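Zu Besuch bei Van Beek in Tarklow: eine Küche, in der es nach nichts riecht

Wer Haushaltsroboter besichtigen will, stellt sich eine Halle vor. Van Beek hat in Tarklow das Obergeschoss über einer Fahrschule gemietet, und am Tag der offenen Tür am 11. Dezember 2025 hing der Wegweiser an der Tür zum Heizungskeller. Ich war also erst einmal dort.

Oben gab es Filterkaffee und Flimer. Flimer ist ein Simulationspaket für Leute, die ihrem Roboter das Aufräumen beibringen wollen, ohne dafür Geschirr zu kaufen. Die Lizenz kostet 114 Euro im Monat, enthalten sind 662 Objekte und vier Grundrisse. Auf meine Frage, wer vier Grundrisse für eine repräsentative Auswahl hält, verwies man mich auf die nächste Version. Die kommt im August.

Durch die Vorführung führte Fitriani Setiawan, die die Räume baut und erfreulich wenig verkauft. Man wählt eine Wohnung, legt fest, wo Dinge landen dürfen, und drückt auf »Streuen«. Dann verteilt das Programm den Hausrat, auf Wunsch in 500 Varianten hintereinander. Der Kollege aus Pedthorpe neben mir, seit Jahren mit Greifern beschäftigt, wollte wissen, ob man auch Unordnung mit System bekommt, so wie bei ihm zu Hause. Bekommt man, über einen Schieberegler. Er war sehr angetan und hat ihn gleich bis zum Anschlag gezogen.

Gut gefallen hat mir, dass die Räume nicht nach Möbelprospekt aussehen. In der Küche steht ein alter Rippenheizkörper, die Arbeitsfläche ist im Ziegelmuster gefliest, und darauf liegt neben Flaschen und Korb etwas Schwarzes, das ich für eine Badelatsche halte. In meiner WG wäre das als realistisch durchgegangen. 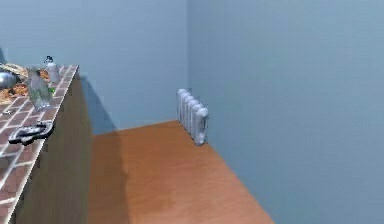
Weniger gefallen hat mir die Dokumentation. Sie besteht aus einem PDF, das an den spannenden Stellen auf ein zweites PDF verweist, und das zweite gibt es nur auf Niederländisch. Auch der Export hakte: Zweimal musste das Programm neu gestartet werden, beim dritten Mal ging es – vermutlich aus Mitleid. Frau Setiawan nahm es gelassen und holte neuen Kaffee.

Eine Testlizenz habe ich trotzdem mitgenommen, dazu einen Kugelschreiber, der schon im Zug nach Hause leer war. Den Bericht zur Testlizenz reiche ich nach, sobald ich die Installation hinter mir habe.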